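3.2 How the court reports were read

Our first worry was a simple one. Local crime stories tend to follow a set pattern, and a reader who has been through a great many of them (as we all had by the end of that winter) starts to skim, filling in the sentence or the plea from habit. So we asked each of our 4 readers to work through the 192 reports from the Trotov and Melis county courts slowly, in short sittings, and to mark only what the printed story said about the sentencing hearing.

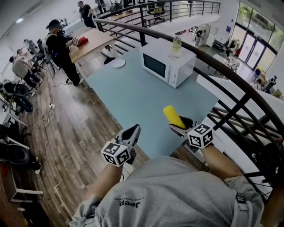

Figure 3. Hand-held grippers in use at a light blue table, with a microwave oven near the far edge.

Readers noted whether the report gave the length of the sentence, whether it quoted the judge, and how much room it gave to the defense lawyer's remarks. Theft and fraud cases made up the larger share, and we kept them apart from assault cases all the way through. Where two readers disagreed, they talked it over and a third settled the matter, a habit we borrowed from the earlier Semari study and grew rather fond of. We dropped 6 reports that turned out to be reprints under a new headline, and we would gently urge anyone who builds a similar collection to look for these early on!

The first 100 reports were read again in March, with the earlier marks hidden, and we were pleased to find that most of them held up well. The weakest item was the judge's remarks, which reporters often fold into their own wording so smoothly that it is hard to say where the quoting stops.

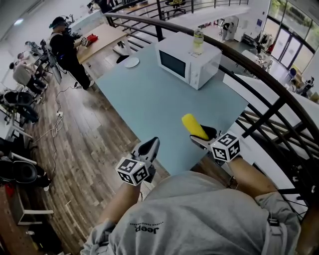
3.3 Comparing headlines with sentences

For the second part of the work we set each headline beside the first mention of a sentence in the story, using the wording scale from the Kárason handbook with no changes.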